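Packing & Storage, session 14 handout
Small light goods: the clear box task

Read before the practical, we start on the bench straight away. Bring the Luvau sheet from last time.

Set-up first. White table, clear box, long side running left to right. Leave the rest of the top free. Why clear: you can check the fill without lifting anything. Drawback, rims are easy to miss against white, so look for the highlights on the corners.

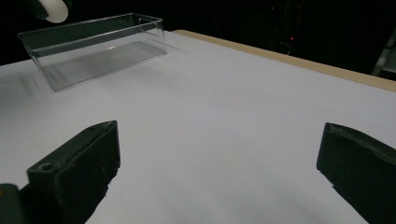

Fig. 1. Clear open-topped box on the white table.

Ball: small, light, off-white. Treat as the fragile item in the Waren exercise. Hold at the middle, both sides, even pressure. Too low and it pops upwards, too high and it shoots off down the bench. Check the shell while its up: specks, dents, seam. Specks get noted on the sheet, dents go in the reject tray.
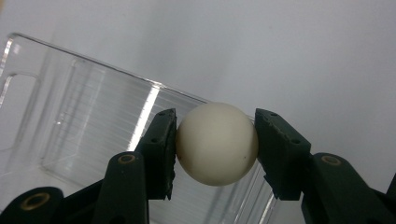 Fig. 2. Held at the midline. Tiny dark speck near the right side.

Setting down: let it settle before you let go. Pale on pale, so use the shadow to find it. Don't chase a roller, wait untill it stops.
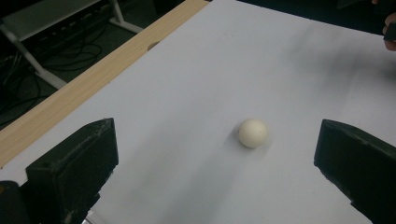 Fig. 3. Ball on the tabletop, faint grey shadow beneath and to the left.

Numbers for the written part (Omix order): 3,000 balls in, 2,000 to be boxed, 500 per carton. How many cartons? How many balls left over? Show working. Marks for layout too.

Reading: Govindasamy handout, the bit on open-topped containers. Skip the lids section, we do that in March.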